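Project report, second-year robotics unit
Author: Abílio Teixeira
Partner in the laboratory work: Ladan Jafarzadeh
Supervisor: Idalina Magalhães
Submitted: 2021-08-14

# Comparing two camera views for learning to grasp cups from demonstration

## 1. Purpose of the project

The question of this project was given to us by our supervisor in the first meeting. If a robot arm learns to pick up cups only from human demonstrations, does it help to give it a picture from the wrist in addition to the picture from the side of the table? Many student groups before us used both cameras without testing it, and the report of Martim Rebelo from last year says only that the wrist view "should be useful near the object". We wanted to measure this.

I also had a personal interest in the topic. In my part-time job I sort returned goods by hand, and cups and bowls are always the items which fall over when you touch them a little from the side. I wished to understand why this is also difficult for a machine.

## 2. Method

We recorded demonstrations by teleoperation. One of us moved the arm with the hand controller and the other one arranged the table and wrote the log. After the first day we changed roles at every tenth demonstration, as Ladan noticed that my movements became slower when I was tired, and we did not want all slow demonstrations to have the same arrangement of cups.

The recording software is called Drendier. It was written by former students of the laboratory and saves the images of both cameras together with the joint positions. We collected 70 demonstrations. From these we removed 2, in which the recording of the joint positions stopped too early.

The task was always to bring the gripper to one named cup, close it on the wall of the cup and lift. Other cups and small cubes were put near the target so that the arm could not simply go to the only object on the mat. We used the grid on the mat to place the objects again in the same squares when we repeated an arrangement. The colour of the target cup was given to the model as a word.

We trained two models with the same settings:

- Model A received only the image of the fixed camera.
- Model B received the images of the fixed camera and the wrist camera.

Each model was tested on 21 arrangements which were not in the training data. A trial was a success if the named cup was lifted and no other cup fell over.

The fixed view comes first and the wrist view second, both from one recording session.

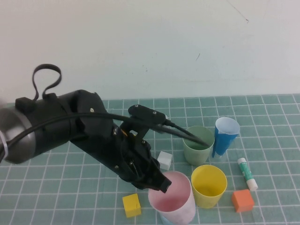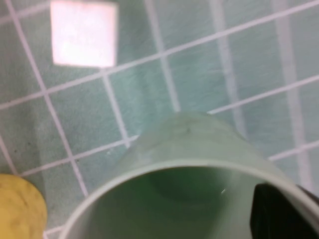 ## 3. Results

Model A succeeded in 9 of the 21 trials and Model B in 14. The difference is in the direction we expected, but the number of trials is small and I do not want to claim too much from it.

More interesting for me was the kind of failure. I went through the log and put every failed trial in one of three groups:

| Failure | Model A | Model B |
|---|---|---|
| Gripper closed beside the wall of the cup | 8 | 2 |
| Neighbouring cup fell over | 3 | 2 |
| Wrong cup chosen | 1 | 3 |

Model A usually arrived near the correct cup, and then the fingers were a little too far forward or too far back. From the fixed camera the depth is hard to judge, particularly when the arm is above the cups and its shadow lies on the mat. In the wrist image the rim is large, and a small error of position changes its place in the image very clearly.

We did not expect the third row. When the wrist camera is close to one cup, it can see very little of the others. Ladan's explanation is that Model B trusts the wrist view too much in the last part of the movement, so if the arm starts to descend to the wrong cup it does not correct itself. I think this is reasonable, but we have no experiment which proves it.

## 4. Problems during the work

The wrist images are often blurred when the arm moves quickly. We did not remove the blurred images from the training data. Judite Mota, the laboratory technician, advised us to move slower in the final part of the approach, and we followed this from the second day.

Pale and partly see-through cups were more difficult than the paper ones in both models. I cannot give a separate number for this, as I did not write the material of the cup in the log at the beginning. This was my mistake.

## 5. Further work

Another group will continue with the same data in October. I would suggest to them:

1. Write the material and the colour of each cup in the log from the first demonstration.
2. Train a third model with only the wrist camera, which we did not have time to do.
3. Test more arrangements in which two cups stand wall to wall.

The recordings and the log are in the shared folder of the unit, under the name Gramlow. The script for dividing the data into training and test is in the same place, and Ladan can answer questions about it.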